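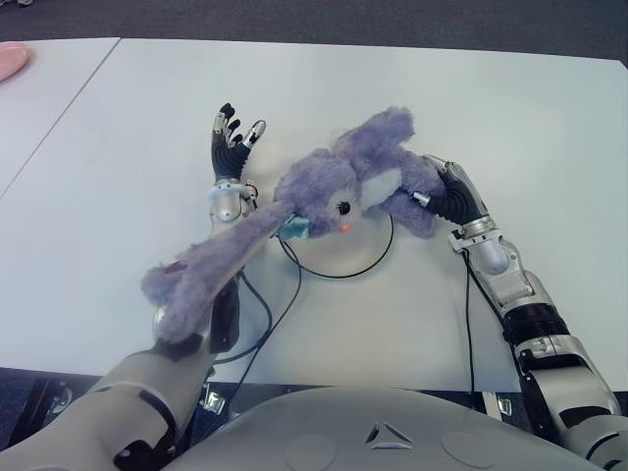 Ok so I promised a thread on how our little accounting firm got its name, and I've got coffee and a free Saturday, so let's go.

Everybody assumes Rasenia is somebody's last name. I've had clients ask to speak to Mr. Rasenia. One sent him a holiday card!

It was the name of a diner in Horbridge, across the street from the bus station. Terrible pie, great hash browns. Emiliano Bautista and I ate there during our first busy season at the big shop downtown, usually near midnight, usually with a box of somebody's receipts on the seat between us.

The diner's owner heard us complaining about depreciation and asked if we'd look at her books. Her old bookkeeper had moved to Trumside and left everything in pencil.

So we did, over 2 weekends, paid in hash browns. She'd been paying sales tax twice on her takeout orders. We got her $866 back and she cried a little – then she told every single person who sat at the counter.

By November we had 40 people asking for help. Plumbers, a piano teacher, the guy with the tow truck. We both still had day jobs and I was doing returns on my ironing board.

Emiliano quit first. I held out for 2 more months because I'm a chicken and I liked the dental plan.

When we filed the paperwork we had no name. My pick was Kütt, after my grandmother, but the clerk's form wouldn't take the dots and I got stubborn about it. Emiliano said what about the diner. We called the owner from the hallway and she said sure, as long as we kept doing her taxes.

We still do them. She sold the place years ago and it's a phone store now, but she comes in every spring with her folder, and she still won't switch to pen.

Anyway, somebody asked about partnership agreements last week and I got sidetracked. I'll do that one next – ours was one page long for way too many years, and it did cause a fight about a copier.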